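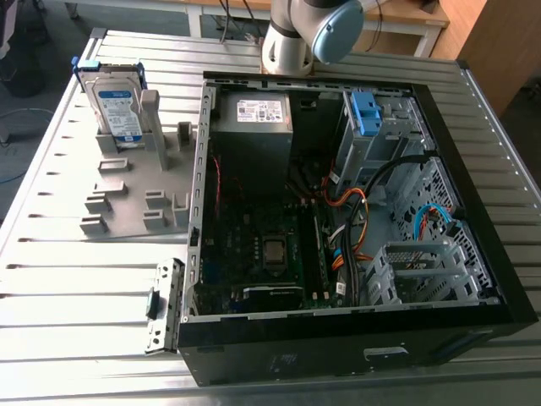
## 3.2 Rotación de claves en equipos sin TPM

Cuando Crisanto Macaraeg y yo empezamos a mirar cómo renovaban sus claves de firma los clientes de Sukeso, yo iba convencido de que el problema estaría en el generador aleatorio (¡llevaba semanas leyendo sobre eso!). Pues no vi nada raro ahí. Lo que me llamó la atención fue la fecha: 58 equipos de la muestra seguían firmando con la clave de la instalación, y solo 24 habían rotado alguna vez desde julio.

Mi sospecha es que Tronell, el servicio que reparte los certificados, renueva el certificado pero reutiliza el par de claves de siempre. El administrador ve una fecha de caducidad nueva y se queda tan tranquilo, claro. Comparamos las huellas de la clave pública antes y después de cada renovación.
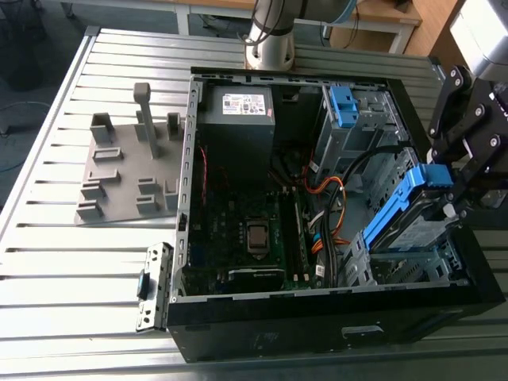
**Figura 3.** Torre de sobremesa abierta y tumbada sobre una mesa de aluminio.

Con Pristard, en cambio, la cosa cambia bastante: genera un par nuevo en cada renovación y guarda el anterior solo para verificar firmas viejas. Jomar Estrella me sugirió repetir la prueba con el reloj adelantado, y lo hicimos dos veces, con el mismo resultado. Me queda la duda de qué pasa si la renovación se interrumpe a medias; eso lo dejo para la sección 4, donde cuento también cómo revocamos las claves antiguas.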